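La mesa blanca de Surari: "Un peluche pide sitio alrededor"

Surari vende menaje y pequeños objetos para casa desde un local de dos plantas. Su responsable de producto recibe en la de arriba, donde se preparan las mesas de muestra. Lleva la tienda desde que dejó Canura, un almacén de regalo en el que aprendió, según cuenta, a comprar poco.

El catálogo de agosto tiene 142 referencias. Una de las más pedidas es un peluche rosa de nariz roja. "La nariz es lo que se ve desde la puerta", explica. "Los ojos son dos botones negros muy pequeños y de lejos se pierden."

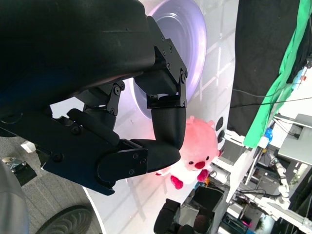
Pocos objetos, mucho hueco

La norma de la casa es trabajar sobre blanco. "En una mesa de madera todo parece bonito, y luego el cliente lo lleva a su cocina y no es lo mismo. El blanco es más duro con el color." Para esta composición eligió una taza azul claro, un plato lila y una calabaza pequeña, a rayas naranjas y crema. El plato va en el centro y no se llena.

Preguntada por la calabaza en pleno verano, responde que los pedidos de otoño se cierran ahora. "Quien espera a octubre se queda con lo que haya."

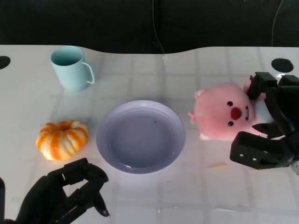 También hay cosas que se han ido quedando fuera. La serie Kos, de platos hondos, dejó de pedirse porque ocupaba demasiado en el almacén. Las tazas Deleck siguen, aunque en menos colores. "Teníamos ocho y se vendían tres. Lo demás era polvo."

Sobre los precios habla poco. Dice que la mayoría de los clientes gasta alrededor de 141 pesos por visita y que suele llevarse 2 piezas, casi siempre una para regalar. El peluche entra en ese grupo. "Lo compran adultos para adultos. Al principio lo teníamos con lo infantil y allí no se movía."

Lo pasó entonces a las mesas, al lado de la vajilla. "Es blando y redondo, y el plato es liso. Juntos se entienden bien."

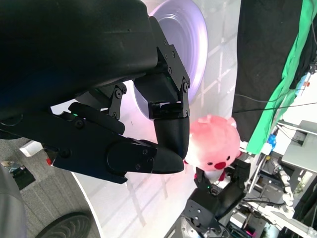 El peluche rosa, con su nariz roja y el cuerpo que pasa a blanco.

La próxima mesa será de textiles, con manteles y paños de cocina. Todavía no ha decidido los colores.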